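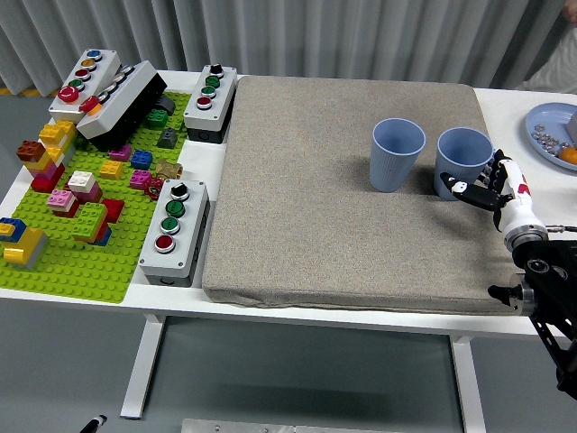

Session 4: Setting Out a Work Table

Welcome back, everyone, and thank you for the tidy way you left the room on Monday. Last time we talked about chairs and light, and I promised that this week we would get on to the table itself, which is the part of the course I enjoy most (you will have guessed that by now). A work table is a small piece of land with several uses competing for it, and the person who sits down at it ought to be able to tell at a glance which bit is for what. Take the white table at the top of these notes: the left half is given over to the busy things, the green Lego baseplate with all its bricks and the push-button boxes, and the right half is mostly one big grey pad, with only a pair of light blue cups standing on it. Two halves, two quite different characters, and you could sit down to either one without much shuffling about.

1. Busy ground and quiet ground

I use these two names all through the course, so please get used to them. Busy ground is where small pieces live: bricks, buttons, beads, pegs, anything that is pressed, sorted or built up. Quiet ground is where one thing is done at a time, and it needs room to either side of the hands. In the table above, the pad is the quiet ground. It covers most of the middle and right of the tabletop, and apart from the cups there is nothing on it, so there is plenty of space to lift one, turn it, set it down again or slide it across.

When you plan your own table, draw the quiet ground first. People nearly always do it the other way round, laying out their lovely bits and pieces and then hoping for a corner to work in, and I include myself in that. My first table at Dillurbridge had so many trays on it that we ended up doing the pouring exercise on a windowsill!

2. Soft surfaces

A fabric-covered pad changes the feel of a table a good deal. Cups go down more quietly, small things that are dropped tend not to bounce so far, and a cold hard top is kinder to the forearms with something over it. Against that, a tall, narrow cup is less steady on a soft surface than on a hard one, and anything wet will need mopping up quickly. Press the pad with your palm before you use it. If it gives a lot, keep to wide-bottomed things or slip a thin board underneath them.

Look at the front edge too. The pad on our table bulges slightly over the front rim, and with a thick cushion that is a thing to keep an eye on when people lean in. Martim Caldeira, who taught this session before me, liked to push his pads back by the width of two fingers, and I have kept up the habit.

3. Cups for practice

Ribbed plastic is a good choice for handling work. The ribs give the fingertips something to find, and a cup that tapers towards its base can be stacked without any fuss. Stand the cups with the rims facing up unless the exercise asks for something else, and set one a little further back than the other, so that reaching for the first doesn't mean knocking the second. Pale colours are restful on a grey ground, though for anyone with poor sight I would go for something much stronger, a deep red or a navy.

4. Loose metal bits

Nuts, washers and other little fixings want a home with a rim. A plate will do very nicely (there is a light blue one at the far right edge of the table, with small silver pieces on it), and a saucer or a jam jar lid will do as well. Please don't tip them straight on to the table. In the Teixeira room we once spent most of a tea break on our knees, and I believe Nuno Pinheiro is still finding washers in his turn-ups.

5. What stands behind

A plain background helps more than you might expect. A pale pleated curtain right across the back hides shelves, coats and the noticeboard, and the eye comes to rest on the table. If you have no curtain, a bed sheet over a clothes airer is perfectly good.

For next week

Choose a table at home, no smaller than 60 cm deep if you can manage it, and mark out your quiet ground with string or masking tape. Make it at least 50 cm across. Then put your busy things on the other side and use the table for 40 minutes on something ordinary, such as mending, potting up or writing cards. Jot down each time you had to move one thing to get at another, and bring your jottings along with a rough pencil sketch.

Spare pads are in the tall cupboard at the back. Sign the sheet if you borrow one, and let me have it back by the end of October.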